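Gathering Demonstrations: Frequently Asked Questions
Reading time: 8 minutes

These answers were written for people at Mornevstead who have been told that Tilico will be teaching itself to tidy a bench by the autumn, and who would like to know how much of that to believe. I look after the demonstration sessions and I have tried not to sell anything.

What is Tilico?

Tilico is our name for the whole arrangement: the two arms, the cameras, the controls the operator holds, and the software that learns from the recordings. People tend to use the name for the learned part alone, as if it were a character. I would rather they didn't. Most of what has gone well so far has gone well on the operator's side.

What do you mean by an example?

One example is one complete attempt at one small job, steered by a person from start to finish. The recording holds the camera pictures and the positions of the arms and grippers, all stamped with the time. We also store a one-line instruction, such as "put the pen in the long slot". The learning system is given a pile of these and asked to predict what the operator would do next from what the cameras show.

It is imitation. If you were hoping to read that the machine understands stationery, you will need a different page.

How many examples do you have?

For the tray job we recorded 142 and kept 137. The other five were thrown out: in three the recording stopped early, and in two the operator had been given the wrong instruction line. We do not throw out an example for being clumsy, though there was pressure to do so early on. A set made only of graceful runs teaches a system nothing about getting out of trouble.

Is 137 a lot?

No. It is enough to get a result that looks good in a short visit. You will see claims that a job can be learned from a handful of demonstrations, and under the right conditions I am sure it can. The right conditions usually include the same table, the same lamp, the same objects, and a person standing by who knows which starting positions to avoid.

Why a tray of pens? It seems trivial.

It was chosen because it is cheap, it can be reset in seconds, and nothing on it minds being dropped. It is also harder than it sounds. A thin pen offers very little to hold and it rolls. Clear plastic is a nuisance for cameras, as the edge of a compartment can all but vanish depending on where the light falls. We picked the clear tray on purpose. I was outvoted on whether to have an opaque one as well for comparison, and I still think we should have had it.

What happens during a session?

The operator sits to one side with the controls. A second person sets out the tray, reads the instruction aloud and steps back. The operator brings the arms in, does the job, returns them to a resting position and ends the recording. Then it is all done again with the things moved about a little.

The layout for each run comes off a printed sheet. Left to themselves, people put objects wherever the last run went smoothly, and you end up with a hundred versions of the easiest case. The sheet is dull and everybody dislikes it. It has done more for the quality of the data than any change we have made to the software.

Sessions run from ten in the morning and we stop at half past twelve. We tried afternoons for a while. The runs got slower, and then, which was worse, they got faster.

What does the system see?

Whatever the cameras see, and that includes a good deal we would not think to mention. The view taken in by the main camera covers the tray and its contents, but also both grippers, the wall, the cables and a bit of the floor. 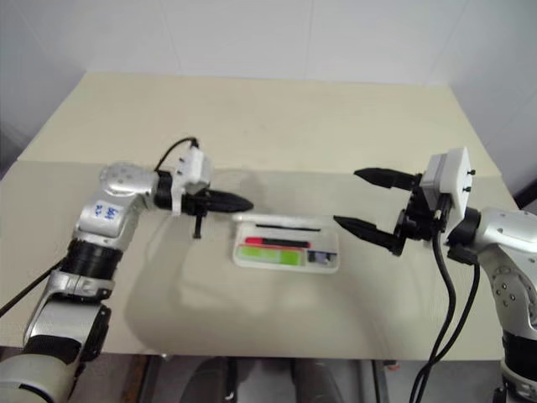
Faisal Naqvi objects that I make too much of this. In his view a system given enough variety will learn to ignore the wall and the shadows by itself, and the cure for a fussy model is more recordings, made in more rooms, with less worrying over each one. He points out, fairly, that nobody recording by hand can predict every nuisance, and that the hours I spend on layout sheets could be spent recording.

I agree with him about variety. I part company on "enough". One arm throws a broad shadow over the front of the table, and that shadow moves when the arm moves. It is therefore a very good clue to where the arm is, and a learning system will take a good clue wherever it finds one. Change the lamp and the clue is gone. We have not got enough rooms to settle the argument, so for now it goes on over lunch.

Why use two arms?

Some jobs need them. One gripper can steady the tray while the other lifts something out of it, and without that the tray tends to slide. For plenty of instructions, though, the second arm has nothing to do, and we record it doing nothing.

This has a cost. If the left arm is idle in most of the examples, the system learns that idleness is nearly always right, and it is then slow to bring the left arm in when it is wanted. We now aim for a fair share of two-handed runs. I would not claim we have the balance right.

Are the operators trained?

They practise until they can finish the job five times running without help, and then we start recording. Some of them reach that in a morning. Skill shows in the data in ways you might not expect: a practised operator stops pausing before the grasp, and a beginner pauses every time. Mix the two and the system can pick up a hesitation with no purpose behind it. We have watched it wait, fingers open, for no reason except that people did.

Can the system tell a good example from a bad one?

No. It treats every recording it is given as the thing to copy. Anybody who tells you that the model "learns from mistakes" in this kind of set-up should be asked where the mistakes are marked, and by whom. Ours are marked by me, with a tick box, after watching the run back. I disagree with my own ticks when I go back to them a month later, more often than I like.

What counts as success?

The named object ends up where the instruction said, released, with the tray still on the table. We argued for a long time about objects that land in the right compartment but on a slant. Those now count. I mention it because a change like that lifts a success rate overnight without the robot getting any better, and when you read somebody else's figure you are rarely told where they drew the line.

How well does it do?

On layouts close to the recorded ones it does well enough that visitors are pleased. On fresh layouts it does noticeably worse. With an object it has never met it mostly reaches for the right area and then closes on air, or nudges the thing along the slot.

I am not giving a percentage here. The last one we put on this page was quoted in two funding bids without the sentence that followed it.

You bought in outside data as well. Did that help?

We were given the use of the Hirar recordings, made on a different table with different grippers. Adding them made the early training steadier. It made no difference that I could measure to the final result on the tray, and it took most of September to get the two sets into the same form: their gripper value ran from zero to 100 with 100 meaning closed, and ours meant open. For several days Tilico let go of everything it was supposed to pick up.

I would still take the data again. I would just ask for the notes first.

What about Peng?

Peng is the labelling tool. It watches each recording and suggests where one stage ends and the next begins: reach, grasp, lift, place. It saves time on the plain runs. On runs with a dropped object it is close to useless, as it will call the second attempt a new job. A person checks all of its suggestions, and if you hear the labelling described as automatic, that person has been left out of the story.

Could you skip all this and use simulation?

Partly. Simulation is fine for large movements and for checking that the arms won't meet in the middle. Pens are where it lets us down. The way a round barrel shifts as two fingers close on it is exactly what we need, and the simulated version is either too sticky or too slippery. It may improve. I have been told every year that it is about to.

Can I have a go?

Yes, on Thursday mornings, once the session proper has ended. Visitors' runs are stored separately and are not used for training unless you ask and sign the sheet. Please take off rings and bracelets before using the controls, and keep out of reach of both arms, including whichever one isn't moving.

When will it be finished?

It depends who wants to know. The tray job could be called finished now if the tray stays put and the lamp stays on. If finished means that you could carry the whole thing to another room, tip out a drawer and walk off, then I have no date for you, and I would be wary of anyone at Mornevstead who has.

Contact: ask for the demonstration sessions desk at Mornevstead | © Tilico project, Mornevstead | Back to top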